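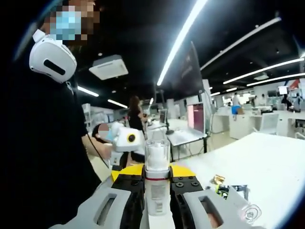
*white bottle, red band, clear cap on top*

**Ticket 819, Lileo label printer, Rudd room**
Opened Jul 3, 2020. Status: waiting on part

- Prints fine for 19 labels, then feeds a blank and stops. Red light.
- Power cycle, same. New roll, same.
- Darkness was at 80, turned it down, no change
- Cleaned the gap sensor. Got thru a longer run, then blank again.
- Counter reads 3,120 so the head shouldnt be worn yet
- Swapped USB cable with the Baseo one. No diffrence.
- Roller has a flat spot you can feel with a thumb. Ordered one from Prelasska.

Use the old printer til it comes. Leaving this open.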